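Damadside Shared Workshop — build tickets
Ticket 671: left arm drops the cup late, ice misses the bowl
Project: Mimau (two-arm drinks bench)
Status: open, much better than it was
Opened: 9 November 2019

What we expected
Left arm picks up the small blue cup, tips it over the green bowl, waits, puts the cup back in its square on the paper. Right arm stays clear until the left one has finished, then goes in for the glass.

What we got
The pick is lovely now. Really smooth, and I could watch it all evening. The trouble starts at the pour. The wrist turns as it should, but the whole arm sags by a few millimetres as the cup goes over, so the mouth ends up lower than planned and knocks the rim of the bowl. On a bad run the ice goes on the paper and I'm chasing it round the bench with a cloth.

Things tried so far
Slowed the wrist turn to 400 ms per step. Less wobble, same sag.
Swapped the gripper pads for the softer ones from the Sastlow kit. The cup no longer slips, so I'm keeping them, but they did nothing for the height.
Put new tape down on the paper and taught all the positions again from the grid. Worth doing anyway — the old squares had drifted a good bit from what was in the file.
Checked the shoulder bolts. Two were loose! Tightened, and the sag roughly halved.

The pour position I'm working from at the moment, with the cup on its side and its mouth towards the bowl:

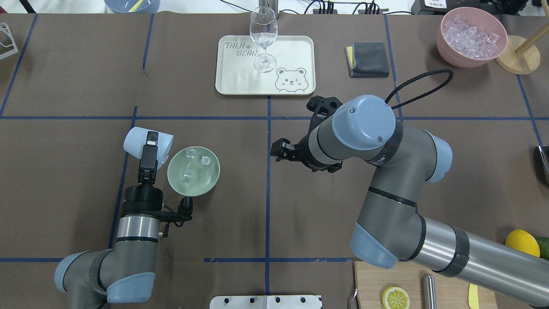 Could the sag be fixed in software alone, by telling the arm to aim higher?
Partly. A fixed lift at the pour point hides the error for one cup and one load, but a fuller cup pulls the arm down further and the number is wrong again. Get the joints stiff first, then add a small lift for whatever is left over.

Update, after the bolts
Ran the pour 7 times with ice. The cup cleared the rim on all but one, and on that one I'd loaded it far too full, so I'm not counting it against the arm. Very pleased with this!

I also went through the Krawczyk controller settings line by line. The holding current on the left elbow was still at 200, left over from when we tested the arm with nothing in the gripper, and the right elbow had been raised months ago, back in May. Set both the same. The arm feels firmer straight away when you lean on it with a finger. (Please keep an eye on the motor temperature if you borrow the bench. It was fine over a short session, but I haven't left it on for long.)

Second problem, possibly its own ticket
Putting the cup back. The release is clean, but the cup can land close to a line, and the next pick goes looking for it in the middle of the square. I've moved the release point further in from the tape and made the fingers open more slowly.

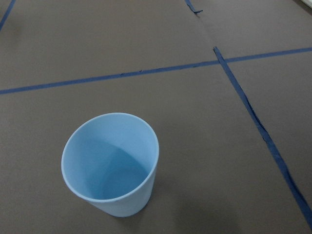
Wrist view, blue cup upright and clear of the tape.

Still to do
Repeat the pour with a half load and a full load and write down the lift needed for each.
Press the wrinkled bit of tape flat or replace it.
Save the new controller settings to the shared folder, with the old ones kept beside them.
Try the right arm's move to the glass at full speed once the left is behaving.

If anyone has a spare set of the stiffer elbow brackets, leave a note on this ticket. I'd love to try them before I start adding lift in the code.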